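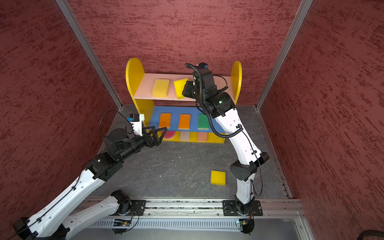
Sponge shelf cell, right arm gripping a sponge on the top board.

Zilliris Shelf Cell: equipment planning notes and data card

What's in this repo

The build sheet for our two-arm shelf cell, the budget workbook, and the first batch of recordings made with it. If you're pricing out a cell like this for your own lab, start with the workbook. We had a great time putting this together and we'd love to see more of them out there!

Contents

budget/ line items by month, starting in April
build/ cut list for the aluminum, wall panels, arm mounts
episodes/ 83 recordings, shelf task only
spares/ what we keep on hand and when we reorder

What to buy first

Arms. Get the pair in one order, with matching wrist cameras. We looked at buying one arm and adding the second later, and Imani Halvorsen ran the numbers both ways. The pair won easily once shipping was counted twice. Our arms came through Beaudoin, with a lead time of up to 21 working days, so order these before anything else on the list.

Frame. Aluminum posts and a front rail that both arm bases sit on. Erkar cut ours to length and it went together in an afternoon (really satisfying, too). Ask for extra slot nuts. You will drop them.

Walls. Ours are a dark red with a streaky texture. Price the lining separately from the frame, it has its own line in the workbook.

Props. The cheapest part by far and the most fun to shop for! A small kids' shelf with yellow sides, plus sponges in yellow, orange, green and peach. Buy more sponges than you think you need. They are light and soft, and a bad grasp costs you nothing.

Cables. Budget for clips and a few spare wrist cables per arm. This was the line we set too low. Sanel stocks both.

Running costs

Gripper fingers are in the spares list at 4 per arm. The rail collects small debris, so add a hand vacuum if you don't have one.

Known gaps

81 of the recordings have both wrist views. The other two have the right wrist only.
No costs for the workstation or desk space.
Prices are what we paid, before tax.

Planned

A second cell with a deeper shelf. Irfan Gilani is collecting quotes now, and they'll go in budget/next as they arrive.

Questions and corrections are very welcome, open an issue and tag Irfan for hardware or Imani for the workbook.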